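4. Running the simulated trials

By the time you reach this section you should have the Losura package installed and the policy checkpoint from Section 3 sitting in your working folder. If the checkpoint is still downloading, go and get a coffee, because the steps below will stop with a rather unfriendly message without it.

What we do here is the first half of our comparison method. The same trained policy is run on a set of simulated tabletop scenes, each one is scored, and the scores are set beside the ones from the real arm (Section 5). Wenceslao Escobar wrote the original scoring script, and Krishnamoorthy Joseph has looked after it ever since, so most of the good advice in this section is really theirs.

4.1 Setting up a run

1. Open a terminal in the Losura folder and start the scene server. Leave that window alone for the rest of the session.

2. In a second window, load the scene list. The full list has 2,474 scenes. For a first try, please use the short list of 51, which covers every object at least once and lets you find your mistakes before lunch.

3. Set the random seed to 743. You are welcome to choose another later on, but all the tables in Section 6 were made with this one, and it is a great comfort to see your numbers match ours the first time through.

4. Set the number of attempts per scene to 2.

5. Turn on the preview and step through the first few scenes by hand with the space bar. Look at the fingers where they meet the object, and at how the object's shadow sits on the table. An object that jitters in the grip or sinks into the tabletop usually means the contact settings were not loaded - see the note below.

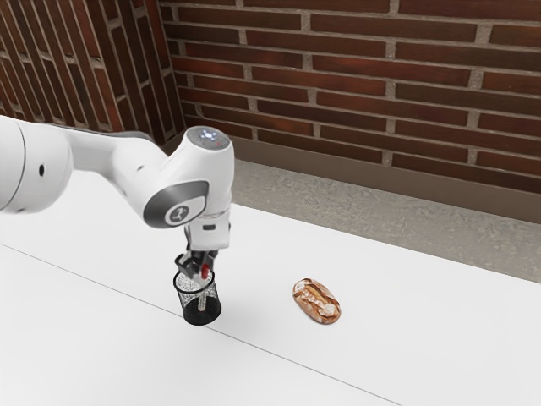 6. When you are happy with the preview, turn it off and start the batch. The preview slows things down a good deal, and Ntombi Gumede once left it on over a long weekend, which we still bring up now and then.

7. Once the batch ends, save the results file under a new name. The next run will write over the old one without asking.

Note: Contact settings live in their own file and are read only when the scene server starts. If you change the friction or the finger stiffness halfway through, you need to stop the server and start it again.

Caution: Do not point the batch runner at the real arm's address. The two use the same commands, and the runner will not wait for you to clear the table. Check the address line before every batch, even if you checked it this morning.

4.2 Reading the scores

Each attempt gets a mark for reaching, a mark for grasping and a mark for placing. A low placing score with a good grasping score is common and nothing to worry about in a single scene. What matters for the method is whether the simulated scores put the policies in the same order as the real ones do - the scores themselves will nearly always differ a bit.

If one object does much worse than the rest, run it again alone with the preview on before you blame the policy. Thin-walled things are especially fussy about the finger stiffness value.

Section last revised 06/06/2022 by Lautaro Henríquez.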